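Orkari Residents' Handbook
Household Tips: Care of Two-Door Cabinets
Revised May 29, 2018

Tall cabinets are supplied in many of our units and shared rooms. Residents are asked to read this page before loading a cabinet, decorating its doors or reporting a fault.
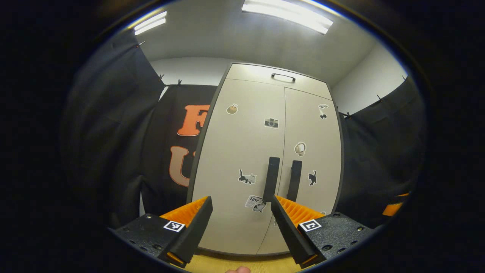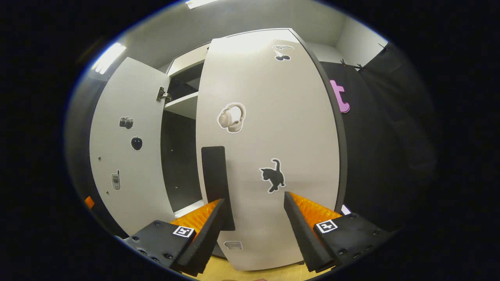 Two-door cabinet with stickers on the doors, closed (first) and with the left door open (second).

Opening and closing
Open each door by its own handle and allow it to swing freely. Do not lean on an open door or hang bags from it. Curtains beside a cabinet should be drawn back far enough that the fabric does not catch at the hinge side.

Loading the shelves
Heavy items belong at the bottom. Books and dishes should be spread along the full width of a shelf. Leave a gap of 3 inches between the contents and the ceiling of the upper compartment so that air can circulate.

Hinges
Check the hinge screws every September. Tighten by hand with a screwdriver that fits the screw head; power drivers strip the holes. If a door stands ajar after closing, look first for an item pushing against it from inside, then adjust the hinge by a quarter turn at a time.

Stickers
Stickers are permitted on door fronts. Keep them clear of handles and of the seam where the doors meet. To remove one, warm it with a hair dryer on the low setting for 60 seconds, lift a corner with a fingernail and peel slowly. Wipe away any residue with a cloth dampened in warm water and dish soap. Scouring pads and metal scrapers must not be used.

Replacement handles and hinges may be requested at the Ovatport office, Room 17. Please allow four working days.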